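Luuk Van Leeuwen
Wednesday, April 15, 2020

1/ Some news for the people who asked me about the Garkesum trade fair. The organizers wrote to all exhibitors this morning. The halls stay closed in spring, and the new dates are in October.

2/ Last year 1,181 companies had a stand there. For the new dates, 47 have confirmed until now. I think this number will grow, but many small firms wait to see if their customers are allowed to travel.

3/ From our region we planned to go with 13 companies in one shared pavilion. Two have already said no. So we are 11, and we pay the same rent for the floor. You can do the calculation yourself.

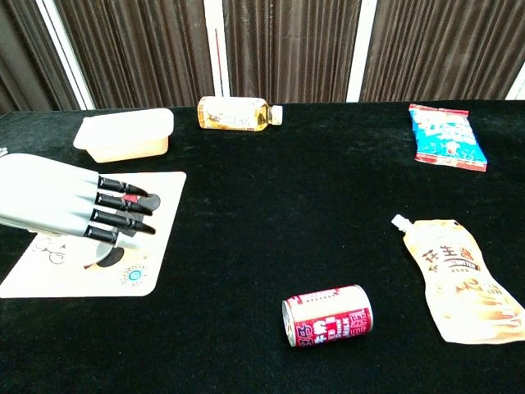

4/ The rent is my biggest question. Hudinari, who builds the stands, agreed to move our booking without a fee. I am very thankful for this. The fair itself gives only a credit for next time, no money back.

5/ For a big exhibitor a credit is fine. For a firm like Brultedex, with a small team and one product, it is money they need this summer for salaries.

6/ There will also be an online version in May. Each company gets a page, a video of five minutes and a chat window. I tried the test page yesterday. It works, but it is slow, and the search finds only the exact company name.

7/ Van Loon asked me if the online version is worth the price. My answer: if you already have the video, yes. If you must still make one - wait for October.

8/ The deadline to confirm or cancel is the last day of this month. Please read the part on insurance before you sign, it has changed. If you are in our pavilion, I will call you this week.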